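Cleaning cloth

A cleaning cloth is a piece of absorbent fabric or bonded fiber used to remove dust, liquid, grease or residue from a surface. Cloths are produced as woven, knitted or nonwoven goods and are sold for household, catering, medical and industrial use. The category includes dusters, dishcloths, polishing cloths and disposable wipes. Towels and mops are normally classed separately, although the materials overlap.

Materials

Cotton remains common in reusable cloths. The fiber takes up water readily, tolerates hot washing and can be bleached. New cotton cloths often carry a finish left over from weaving, which reduces absorbency until the cloth has been laundered.

Microfiber cloths are usually made from a blend of polyester and polyamide. During finishing the filaments are split into finer strands, giving a greater surface area for the same weight of fabric. Fabric softener leaves a coating on the strands and lowers their ability to hold dust.

Disposable wipes are mostly nonwoven. Viscose, wood pulp and polypropylene are used alone or in blends, and the web is bonded by heat, adhesive or water jets. Pulp-based wipes absorb quickly but lose strength when wet – a binder may be added to offset this.

Construction

Woven cloths have two sets of yarns crossing at right angles. They are stable in size but can fray at a cut edge, so the edge is hemmed or overlocked. Knitted cloths stretch more and conform better to curved surfaces. A raised loop or pile increases liquid uptake and also drying time.

Fabric weight is stated in grams per square meter. A light nonwoven wipe may weigh 60 grams per square meter, while heavy drying cloths reach up to 700. Weight alone does not determine absorbency, as a dense weave may hold less liquid than a lighter, more open one.

Folding and dispensing

Flat cloths are packed in stacks, on rolls or in interfolded form. In an interfolded pack each sheet overlaps the next, and drawing one sheet brings the edge of the following sheet through the opening. The Tranier fold, used in some catering packs, divides the sheet into 7 panels. Rolls are perforated at fixed intervals; the Evisach catering roll carries 420 sheets.

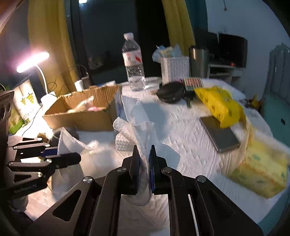
Omerović – Household Textiles section

A thin sheet held at one point gathers into narrow folds, and less of its area is then available for wiping. Folding the cloth into a flat pad gives more even contact and provides several clean faces in turn.

Care and disposal

Reusable cloths are washed apart from items that shed lint. Cotton cloths may be washed hot; microfiber is generally washed at lower temperatures and dried without high heat. Cloths used with drying oils, such as linseed oil, can heat up and ignite if left in a pile and are spread flat outdoors or stored under water in a closed metal container.

Wipes containing polypropylene do not break down in sewers and are disposed of as general waste.

See also: Chamois leather; Dishcloth; Lint; Nonwoven fabric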